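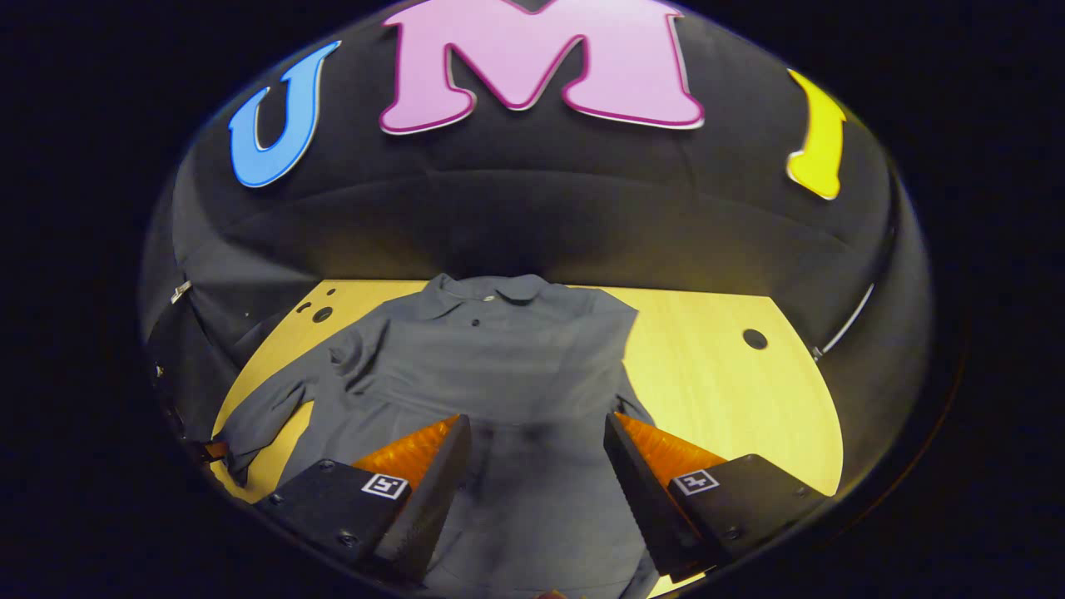
Markos Raptis objected at the pilot stage that a shirt is already half folded by the time it lies flat, and that any timing begun at the first crease leaves out most of the labour. We accepted the point. In the main study the clock started when the shirt left the pile and stopped when it was placed on the stack.

**Figure 1.** Grey long-sleeved shirt laid face up on a light wooden tabletop, collar towards the back edge.

### 3.2 Laying out

Long-sleeved shirts made up 65 of the 220 garments in the Kedel set. The remainder were T-shirts, towels and trousers, which are treated in Section 3.4. Folders were given no method to follow and could work at their own pace.

Most began with the collar. It was set near the back of the table and the body was drawn down towards the folder, with the sleeves left until last. A sleeve seldom came to rest straight. In Figure 1 the sleeve on the left runs diagonally outwards and is bunched into soft folds, and there is gathered cloth on the right-hand side as well. We scored creases of this kind as "loose" if they could be smoothed with one pass of the hand, and as "set" if they needed a second.

Laying out took longer for shirts than for any other garment, and the difference was larger among folders who did up the top button first. Ebrahimi's scale was used to rate the finished stack. It gives little weight to the collar, so we added a separate collar score of 0 to 2, agreed between both raters before the Fledurano sessions began in April.

Shirts folded face up were turned over once before the sleeves were brought in. Where a folder turned the shirt more than once, each turn was logged and the time was kept in the total.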